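Vinyl reissue sounds worse than my old CD. Is it me?
Posted in Records & Players by dustjacket

I finally gave in and bought the remastered double LP of Palma, the second Godumham album, which I have loved since I was a teenager with bad hair. It cost more than my first guitar. The needle goes down and side one sounds as if the band is playing in the apartment next door and the neighbor has asked them to keep it civil.

The CD I bought used, with a cracked case and somebody's coffee on the booklet, sounds great by comparison. The cymbals have some life and you can hear the bass player make that mistake in "Ninby."
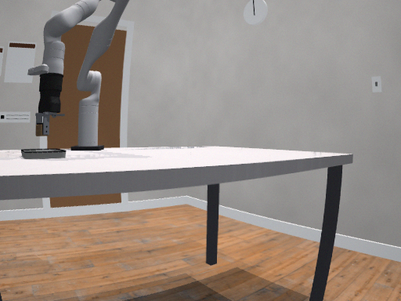
Sides three and four are better, though they're mostly demos the band had the good sense to leave off the first time. I have cleaned the record, cleaned the stylus and sworn at both. The turntable is a Truvell, nine years old, original cartridge. Do I have a bad pressing, or have I paid for the privilege of a bad master?

tapehiss_203

Original cartridge after nine years? There's your neighbor. A stylus wears out, and the highs are the first thing you miss. Replace it before you blame anybody at the label. Also check the tracking force with a cheap gauge, and don't trust the dial on the arm.

If side one is still dull after that, ask for an exchange. Most shops will swap it once without a fight. Keep the shrink wrap if you haven't already thrown it out in a rage.

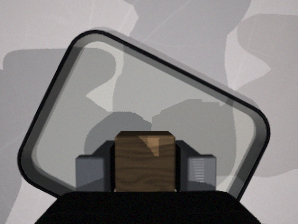

moth_and_flannel disagrees, having put a new stylus on in November and still found side one muffled. My copy is from the first run of 2,000 and the demos sound fine on it, same as yours, so I blame the master. I went back to the CD. The LP has a very nice gatefold and I look at it sometimes.

lowendlarry

get a better turntable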